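29/12/2018

So the Mulcahy set finally came out, and I've spent most of my holiday break under a blanket watching it. If you've been reading this blog for any length of time you know I have been going on about this show since, well, since before there was a blog. For everybody else, a quick catch-up: Brolum was a half-hour sitcom about a family-run ferry company in a made-up harbor town. It ran in syndication at the tail end of the eighties, mostly in the kind of time slot where you'd catch it if you were home sick or if your local station got rained out of a ball game. It never won anything. I loved it then and I love it now.

For years the only way to see it was tapes. I had 8 episodes on two cassettes that I recorded off the air as a kid, one of them with the first four minutes missing because my sister was using the TV. (She has never apologized and at this point I don't expect it.) Then there were the trades. You'd mail somebody a padded envelope, wait a month, and get back something so fuzzy you could barely tell which brother was talking. I traded a complete run of a cartoon I didn't even like for the second season Christmas show, and I'd do it again.

Anyway! Mulcahy is a tiny home video label that puts out maybe a handful of titles a year, and back in March they announced they'd gotten the rights to the whole series. I posted about it here at the time, and the comments were about evenly split between "finally" and "I'll believe it when I'm holding it." I was in the second group. Small labels announce things all the time, and then the music clearances fall through, or somebody finds out that half the masters are in a warehouse that changed hands, and that's the last you hear of it.

Well, I'm holding it. Two seasons, every episode, plus the pilot. It came in a plain cardboard mailer with one corner crushed, but the discs were fine.

Let me start with the picture quality, because that's what everyone emails me about. It's good! It's not gorgeous. The show was shot on videotape, and there's only so much you can do with that. The reds still bleed a little, especially the dispatcher's sweater in the early shows, and there are a couple of episodes in season one where you get a line of noise running across the bottom for a minute or so. But I could read the sign on the wall in the ticket office for the first time in my life. It says "NO REFUNDS FOR WEATHER." I had always thought it said something about leather. I paused it and just sat there.

Sound is fine. The laugh track is as loud as I remember.

Now, the cuts. I know, I know. The syndicated reruns, the ones from the Wadevau cable package that a lot of you taped from, were missing a couple of minutes each to fit in more commercials. I went through my old tapes against the new discs, and as far as I can tell everything is back. The tag scenes are back! Some of these I'd never seen. The one at the end of the snowstorm episode, where the grandfather comes down in his bathrobe and eats the pie they've all been fighting over, completely changes how that story ends. In the version I grew up with, the pie just vanishes and everybody blames the dog. I had a whole theory about the dog. 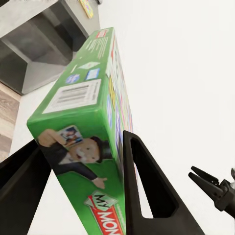
The songs are mostly intact too. There's one exception that I'm sure of, the dance contest episode, where they've swapped in something generic that sounds like a bank commercial. You can still see everybody dancing to a much faster beat. It's a shame, but if that's the price for getting the other episodes with their original music, I can live with it. I may be wrong about the radio in the kitchen in the second season opener. My tape of that one is so bad I can't tell what was playing in the first place, so if any of you have a better copy, let me know.

The pilot is the thing I was most excited about, and it's a strange one. It was never shown with the series, at least not in any market I know about. I'd read about it years ago in an old fanzine called Gritness (four photocopied issues, stapled, mostly about game shows), and whoever wrote that piece made it sound like a disaster. I don't think it is. It's slow, and the mother is played by a different actress who plays her a lot meaner, and for some reason they live above a bakery and the ferry business is barely in it. The younger brother has a girlfriend who gets more lines than anybody and then never appears again. But there's a scene at the dinner table with the whole family talking over each other about a parking ticket that's as funny as anything in the regular show. They reused about half of it later on, in the episode where the boat gets towed. I never knew why that episode felt different from the others. Now I do.

A word on the extras, and it'll be a short one. You get a gallery of publicity stills, the original promos for the first season, and a booklet. The promos are great. They're maybe thirty seconds each and they make the show look like a completely different show, all slapstick and people falling in the harbor, when I can only think of one time anyone fell in the harbor. The booklet has an episode guide with the airdates, and here I have to be a pain for a minute. The order is wrong. They've got the episode with the new dock ahead of the one where the old dock burns down. I compared it with the TV listings I clipped back then, which I still have in a folder, and my clippings have it the other way around. The discs follow the booklet, so if you're watching straight through, skip ahead one when you get to disc three and then come back.

I wrote to the label about it, and they were very nice and said they'd gone by the production numbers. Fair enough. A lot of shows aired out of order and nobody thought twice about it in those days. I do wish they'd asked around, though. There's a bunch of us out here with folders.

No commentaries, which didn't surprise me. I would have liked even one interview. So many of the people who worked on shows like this never got asked about them while there was still time to ask, and it bugs me every time I open a set and there's nothing in there from anyone who was in the room. But I also understand that the budget on a release like this is probably what a bigger company spends on lunch.

Some of you have asked whether you should buy it if you've never seen the show. I go back and forth. The first five or six episodes are rough. They clearly hadn't decided if the uncle was supposed to be smart or dumb, so he's a genius one week and the next week he can't work a can opener. If I were showing it to a friend, I'd start with the one where they have to ferry a piano across before dark. That's where it clicks. The uncle has settled down by then, the grandfather has more to do, and the jokes come out of the people instead of just being dropped on top of them. After that go on to the snowstorm, and if you don't like that one, I can't help you.

As for a reunion or a remake, I get that question too. Somebody on the message board swears they heard a streaming service was sniffing around the title. I haven't seen anything I'd call a source, so I'm filing that with the rumor from a few years back that there was going to be a movie. If I hear something solid I'll post it.

What I'd really like to see is the spin-off. Yes, there was one, sort of. The dispatcher got her own pilot after the show ended, set at an airport this time, and from what I've read it was shot and turned down and put on a shelf. It isn't on this set. The label told me they looked for it and couldn't find out who owns it. If anybody reading this worked on it, or has a relative who did, or has a mystery tape in the basement with an airport on the label, my email is in the sidebar. I will pay the postage both ways.

I also finally updated the episode guide page here on the site. It's been sitting there half finished forever, with question marks all through season two, and now I've got proper titles and guest cast for everything. The count of visitors at the bottom of that page was at 411 last time I looked, and I'm pretty sure most of those are me checking for typos. If you spot one I missed, leave a comment. I've still got the writing credits to fill in for season two (the lettering goes by fast and it's yellow on white, thanks a lot) and I want to redo the section on the theme song, which had a second verse I never knew about until this week. It rhymes "harbor" with "barber." I've had it stuck in my head for three days.

Next up, I want to go through the promos one at a time and match each clip to its episode. There's one with a goat in it that I can't place at all.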